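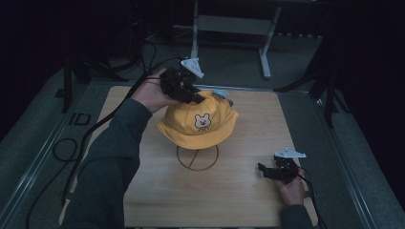

Bucket hat on its stand, a gripper in each hand.

Demonstrators wanted – Pludholm site

We need people with steady hands to record everyday jobs for a learning system. You hold the two grippers, do the task, put things back, do it again. The arms learn from what you did. No robot experience needed, no coding, we show you everything on the first morning.

So far we have 1,072 good runs with hats and other soft things and want another 600 before December. Soft stuff is hard for the system so we need lots of diferent people doing it their own way.

What you'll do
Pick up, turn, fold, hang, place. Short runs, same start each time
Say out loud when a run went wrong – bad ones get marked, not hidden
Check the grippers before each block: pads, screws, cable. Tell us about any fraying or scuffs on the fingers

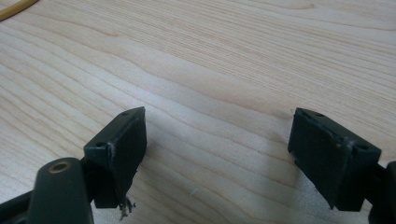 Who we're after
Over 18, fine with standing and with doing the same thing many times
Both hands in use the whole session. Left handers very welcome, we are short of them
Plain long sleeves please, no rings or bracelets
Room for 23 people in this round

Pay and hours
Half day blocks, mornings or afternoons, paid per block incl. the training one. Breaks are paid. Tea and coffee at Grillano next door, on us.

How to apply
Send a few lines and the times you can do to the Cinar desk, Brunet building, room 515. CV not needed. Closing Aug 12, 2021 but we fill places as people write in, so dont wait.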